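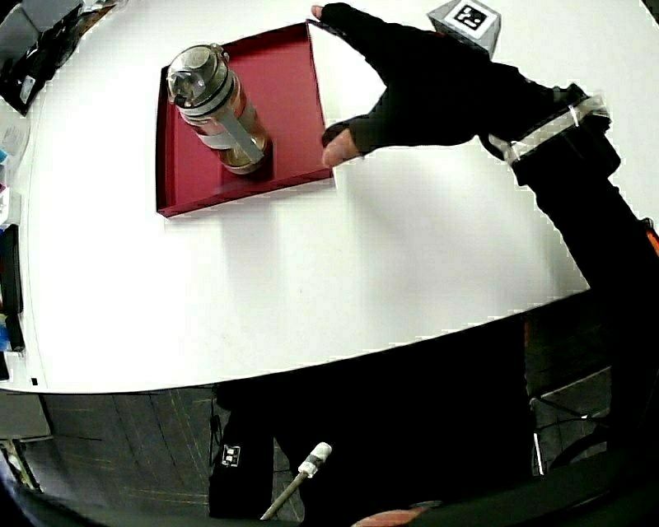

## 3. Taking callers live

The Clandura delay gives you 45 seconds between a guest's mouth and the nation. It feels longer until you need it.

1. Set **Delay** to 45 and wait for the green light.
2. Put the caller on line 3 and check their name against the sheet.
3. Tell them the topic. They will ignore this.
4. Fade up on the host's cue.
5. If a party or politician gets called something actionable, press **DUMP** once.

**Note:** The buffer refills during the next music bed – keep one loaded.

**Caution:** Pressing DUMP twice also drops the host. Corrado Russo has asked that this stop happening during elections.

Log every dump on form 41 before you go home.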